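Kararska district council to vote on electronic count for December election

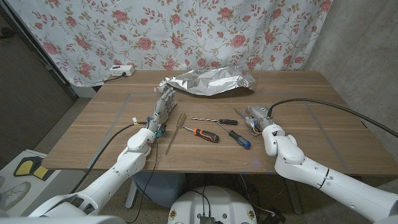 Photo: Skanine Technical Institute

KARARSKA, 25th June — The Kararska district council has published draft rules for an electronic count of paper ballots in the December local election and will put them to a vote before the summer recess.

Under the draft, voters would continue to mark a paper ballot by hand and place it in a sealed box at the polling station. Boxes would be taken to three regional counting centers, where optical scanners would read the ballots and produce a tally for each precinct. At present, ballots are counted by hand at each polling station after voting closes, and the totals are telephoned to the district election office.

The district has 104 precincts. The new procedure would apply to all of them in the council contest, but not to the separate vote for mayor of Tiletti, which is governed by the town's own charter. Ballots for that contest would be printed on colored stock and sorted out before scanning.

A ballot that the scanner cannot read would be set aside and examined by two counting officers from different party lists. If the officers disagree, the ballot goes to the presiding officer of the center, whose decision must be recorded in writing and may be challenged within two working days.

The draft also sets out a manual check. After the machine tally is complete, the election office would draw precincts by lot and count their ballots by hand in the presence of party observers. A full hand count of a precinct would be required if the two results differ by more than the margin given in the technical annex. The annex has not yet been released. The election office said it would be available before the vote.

The scanners would be leased from Ansari, a supplier of document-handling equipment, under a contract covering the December election and one further election. The lease does not include the tabulation software, which the district would run on its own computers. These would not be connected to any outside network during the count, and precinct totals would be carried to the election office on sealed storage media along with a signed paper printout.

The opposition group on the council has asked for three changes. It wants the annex adopted as part of the rules, so that the margin cannot be altered without a further vote. It wants the number of precincts in the manual check fixed in advance. It also wants the scanned images kept for as long as the paper ballots. The majority group has accepted the last request and said it would respond to the others in writing.

Public comment on the draft closed last week. The election office received 597 submissions, most of them on the transport of ballot boxes from outlying precincts. Several residents of Skanine objected to the loss of counting at the polling station, where any voter may now attend. The draft would admit members of the public to the counting centers, subject to advance registration and the capacity of the building.

If the rules are adopted, a test count using blank and premarked ballots would be held at the Tiletti center in the fall. If they are rejected, the existing hand count would remain in force for December and the lease would lapse without penalty.

The full text of the draft, apart from the annex, can be read at the district election office in Kararska during business hours.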